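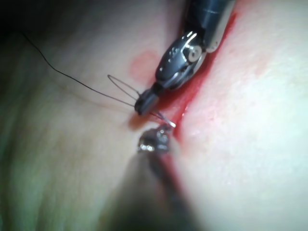 4.3 What the Triterer build can and cannot show

The claim made for low-cost suturing rigs, in hobby write-ups and lately in funded proposals as well, is that a pair of small jointed instruments, built by people with ordinary workshop skills, can be used to study stitching at close to the level of clinical equipment. We set out to test a weaker version of it. Triterer was put together over one winter on a bench at Studstead, the shared workshop where two of us are members, using second-hand wrists and a control box of our own making. We do not think it supports the strong claim, and we are less sure than we were in February that it supports the weak one.

The difficulty begins with cable tension. Each wrist joint is pulled by fine cable, and each cable stretches by an amount that depends on how long the rig has been switched on. Gráinne Daly, who did most of the rigging, retensioned both arms at the start of every session and logged the drift at the end. Over 27 sessions the drift was never small enough to ignore. Published accounts of similar builds tend to mention calibration once, in the methods, and then leave it alone. We suspect that some of what they report as skill gained by the controller is skill gained by whoever held the hex key.

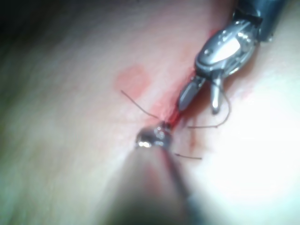
Scoring was the second weak point, and the one we find hardest to excuse in other people's work as well as in ours. A stitch was broken into seven steps, from first grip on the needle to final pull, and each step was marked as passed or failed from the recorded views. In all we marked 3756 steps. The scheme looks tidy on paper. In practice the close views leave a good deal to opinion. In Figure 4, for instance, the upper jaws are open above the slit, a loop of thread lies over the surface to the right of it, and the tip of the lower instrument sits at the lower end of the wound where another strand meets it. One scorer called this a completed release. The other called it a dropped thread, and nothing in the still itself settles the matter. The lower shaft is also badly out of focus, a wide grey wedge over much of the lower centre, so that judging its angle from this view is guesswork.

We had planned to report a single success rate. Having compared the two scorers, we decided against it. Most of their disagreements fell on the steps where thread was being handed over or let go, and those are the very steps on which the rig is supposed to tell us something. Hervé Guillot's view, which the rest of us came round to slowly, was that a rate computed over steps on which two careful people cannot agree is a rate of nothing in particular. The raw marks from both scorers are given in the appendix, unmerged.

A second viewpoint helps, up to a point. With a fixed camera the two instruments can be judged against each other, and the rise of a loop off the surface can be seen

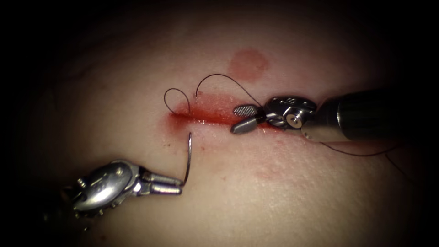
far more plainly than from the wrist. What it does not give is force. A needle held at a sensible angle may still be dragging, and a jaw resting close to the wound may or may not be pressing on it. We fitted no force sensing, partly for cost and partly because the sensors we could afford were noisier than the thing to be measured.

The test surface deserves some doubt too. Our pads were bought from Vunora in one batch of 50, and cut and coloured on the bench by hand. A pad that behaves well under a scalpel need not behave well under a needle — ours tore near the cut edge more readily than we would have liked, and the red filling spread in ways that made later stitches harder to read than earlier ones. We tried a few offcuts of another material, sent by a colleague in Lyons, and saw different tearing again. Any comparison between home-built rigs that does not fix the pad is, in our opinion, mostly a comparison of pads.

None of this makes the build worthless. It was cheap to repair, it taught its makers a great deal about cable routing, and it produced recordings that can be argued over. But the step from "can be built in a shared workshop" to "can be relied on for measurement" is a large one, and we have not taken it. Section 5 therefore reports only drift and scorer agreement, and leaves out the learning curves promised in our earlier note.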